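Unit 7: Shelving Small Working Collections
Course handout, Mivthorpe workshop series on office and home storage
Prepared by Yvette Doucette, revised 07/02/2024

7.1 Scope

The unit covers open shelves holding fewer than a hundred volumes, used by one person or a small group. Library stacks, rolling cases and archive boxes are treated in the October unit. Students should have read the notes on load and span before coming to the session.

7.2 Terms

Run: a group of books standing side by side with no gap between them.
Anchor: the fixed surface that the first book of a run rests against. A side panel is the usual anchor. A heavy object can serve, but it counts as a movable anchor and is recorded as such.
Free end: the end of the run away from the anchor.
Lean: the angle of a book from vertical, read at the spine.
Stop: any object placed at the free end. A stop may or may not carry load.

7.3 Placement of a run

A short run is pushed fully against one side panel. Centering a run on the board leaves two free ends and doubles the number of stops required. In the Trovudura shelf plan, the standard board is 770 mm wide between panels, and a run of six technical paperbacks takes up well under half of it. The remaining width is left open or given to objects that are not books.
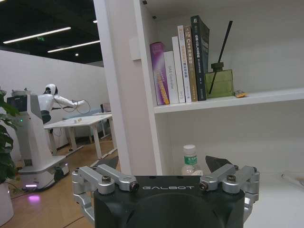
Order within the run depends on how the books are used. For programming manuals and similar reference works, subject order is preferred, even where it produces an uneven top line. Ordering by height gives a neater line but separates related titles, and retrieval suffers once the collection passes one board. Mixed-language collections raise a further point: spine text may run down, up or in stacked characters, depending on the publisher. Do not turn books upside down to make the spine text match. Place them upright and accept the difference.

7.4 Lean

A slight lean in a single volume is acceptable. A lean shared by the whole run is a fault and is corrected by tightening the run toward the anchor. Thin paperbacks are most affected. A tall, stiff volume at the free end helps hold shorter ones in place, provided that its base is at least as deep as theirs.

7.5 Objects beside books

Small decorative objects are commonly stood at the free end. The following rules apply to the exercises.

Glass bottles, including reed diffusers, are not to be used as load-bearing stops. Leave a hand's width between the bottle and the last book. Diffuser oil stains paper and softens some cover laminates – keep the bottle on a coaster or a shallow tray.

Plants are kept off any board that holds books.

Switches, sensors and cable covers fixed to a side panel must stay reachable after the shelf is loaded. Check this before the run is placed.

7.6 Board finish

White boards show dust and scuffing sooner than wood tones, mainly along the front edge where books are drawn out. Wipe the front edge with a damp cloth, then a dry one. Abrasive pads dull the finish and should not be used.

7.7 Exercise

Working in groups of 2, load one board of the Onton test unit with the books supplied. Record the anchor, the order, the lean of each volume and the clearance at the free end. Repeat with the run reversed. Hand in both record sheets to Gordon Thibodeau in room 506 before the next session.

Reading: Mangundap course reader, sections on spine height and board depth.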